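Flarholm Children's Learning Pages
Plastic bottles: what they are made of and where they go next

Many drinks are sold in clear plastic bottles. The plastic is light, does not break easily and lets people see what is inside. A bottle usually has three parts: the body, the cap and the label. Each part may be made from a different kind of plastic.
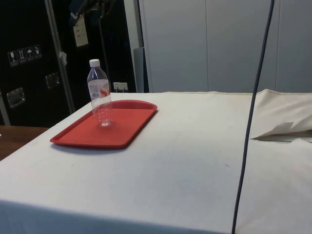
The lines pressed into the side of a bottle are called ridges. A thin sheet of plastic bends easily, but a sheet with folds in it is stiffer. Ridges therefore help a bottle to keep its shape when it is picked up. The neck is narrow so that the drink pours slowly.

What should I do with an empty bottle?

Pour away any drink that is left. Put the cap back on. Place the bottle on a tray or in a box with others of the same kind, and keep glass and tins apart. 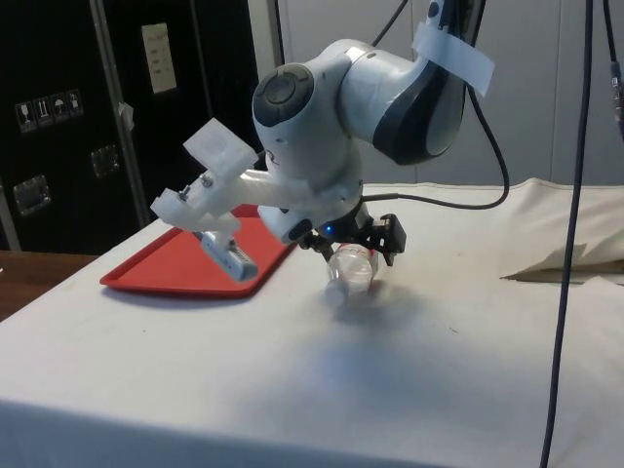 Sorted bottles may be taken to a recycling centre. The Flarholm centre receives 3,000 bottles on a busy day in June. They are washed, cut into small flakes and melted. The melted plastic can be made into new bottles, or into thread for clothes and carpets.

Words to learn
Flake: a small, thin, flat piece.
Recycle: to use a material again to make something new.

Page last checked: 19 June 2026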